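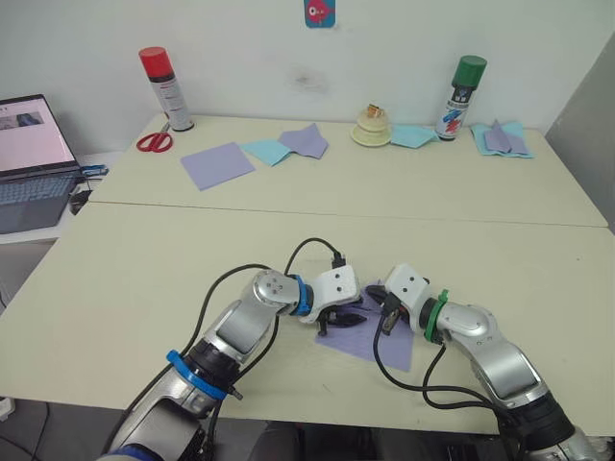
Letters, again

Saturday, June 14, 2025

I have started writing letters again. Proper ones, on paper, folded in three and put in an envelope with a stamp. I stopped when I was nineteen or so and never really decided to stop. I just got a phone that did the job.

What set me off was clearing out my mother's spare room last November. She had kept every letter my aunt sent from Istau, in two shoeboxes, in order of date. There were 469 of them. I know the number because my aunt numbered each one in the top corner, so that if one went missing in the post my mother could say which. Only two never arrived, and my mother had written "lost" on a scrap of card and put it in the right place in the box.

Most of the letters say very little. The price of onions. A neighbour's wall. The bus to Truranetti being moved to the other side of the square, which took up nearly three pages. I read them over a fortnight and knew more about my aunt's kitchen by the end than I know about most of my friends' lives.

So I wrote to Yến Dương, who I shared a flat with years ago and who now lives up in Brannigan. We message every few weeks, mostly to say we should talk properly. I wrote four sides. My hand hurt by the second and my writing had got worse than I remembered, all the letters leaning different ways. I told her about the damp in the back bedroom and a book I had given up on.

It took her five weeks to reply. I had stopped looking for it by then. 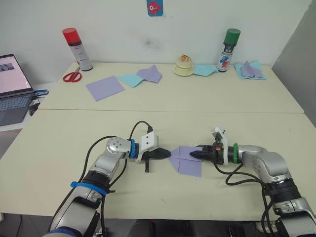
Her letter was six sides and she had used both sides of thin paper, so it was hard work to read. It was also the best post I have had in years. She wrote about learning to drive at forty-one and failing on the roundabout by the garden centre. None of that had ever come up in a message.

A few practical things, as a couple of people have asked. I use a plain Jolleck pad, 100 sheets, unlined, with a ruled guide sheet slipped underneath. The paper is heavy enough that a fountain pen doesn't show through. Their envelopes are poor and the gum doesn't hold, so I buy those elsewhere. I keep stamps in the drawer with the pad. When they were in a different room I found I had letters sitting about for a week.

I don't make drafts. If I get a word wrong I cross it out and carry on. I tried copying one out neatly and it came out stiff, like a letter to the council.

I have also begun numbering them in the top corner, the way my aunt did. Yến asked what the little 3 was for and I told her. Hers came back with a 2 on it, so she has gone back and counted.

Number 4 is half written. I want to get the rest of it done before Monday's collection.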